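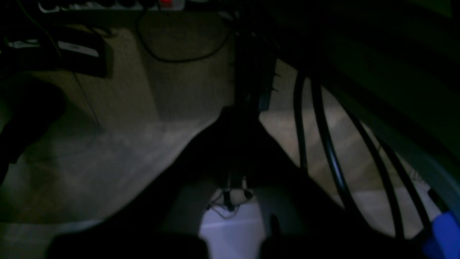
Moving a store to Zoron, inventory sync question

butar_fan60
Sunday, April 20, 2025
Hi everyone, I hope this is the right section. We have 2,667 products on Butar and want to move to Zoron before summer, mostly for the marketplace listings. The Livitz connector is supposed to keep stock levels matched on both sides, but on my test store it only updates every 60 minutes. Is there a way to shorten that? We sold the same teapot twice in March and I felt terrible writing to that customer.

slowcheckout
Welcome! Go into the Livitz settings, open Schedule, and switch from polling to webhooks. Stock changes then go over as orders come in. I've run it like that for almost 2 years and I'm very happy with it – do save your field mapping first, though.

galleria_mom
I have to disagree a little, with love. Webhooks were fine for us on quiet days, but during a sale they'd drop and we'd oversell anyway. We went with the Gál plugin in the end. It costs more and the setup screen is ugly, but it retries by itself.

slowcheckout
Were you on the old version? Mine retries too.

galleria_mom
Could be, we left last fall. I still wouldn't trust it with variants (sizes and colors were where ours went wrong).

butar_fan60
Thank you both so much! We have loads of variants, so now I'm nervous. I'll try webhooks on the test store with just the mugs and see how the week goes. Does the Gál one import old orders too?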